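Speaker notes, Barkgate workshop, 2022-05-18
Learned suturing from wrist and fixed views

Slide 1. Setup
Two instruments, tissue pad, short incisions. State the question: does a wrist view help the policy at the knot? Point to the tied knot beside the thread.

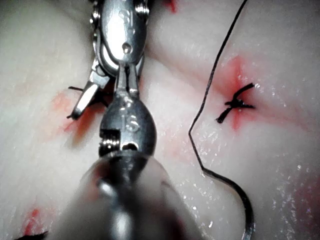 Slide 2. Data
600 demonstrations, 2,000 training steps per stage. Loose thread is the hard case for the fixed view. Pause for comments.
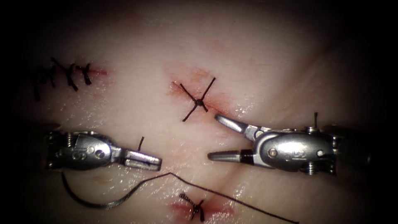

Saha asked in rehearsal whether thread slack should be a separate label. Answer: we tried it on the Brilon split, no gain.

Slide 3. Needle approach
Policy is split into 3 stages. Approach is scored on tip position relative to the open incision.

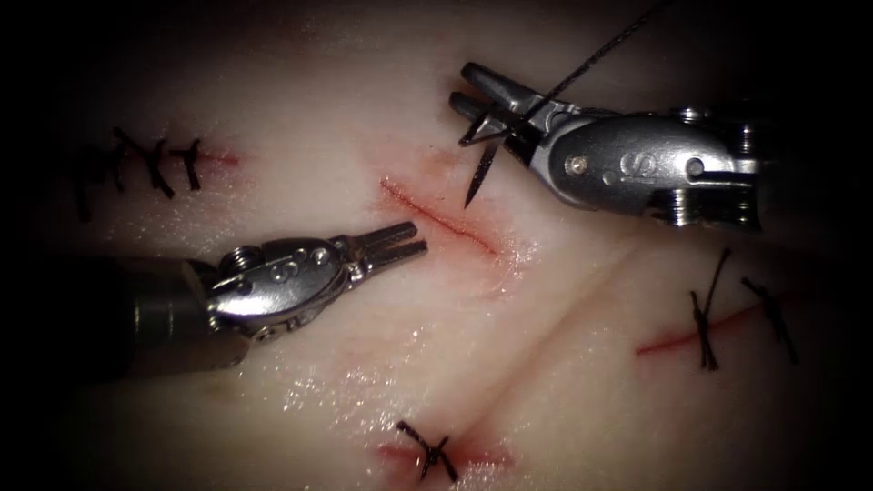

Fig. 3. Needle held above the open incision, fixed view.

Slide 4. Wrist view
Jaws and knot share one close view. Folds still confuse the depth estimate.
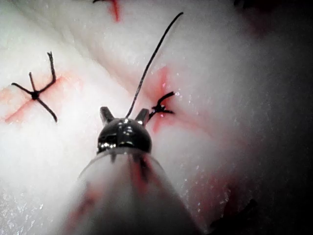
Dropping this input cost us most in stage 2. Skip the ablation table if short on time.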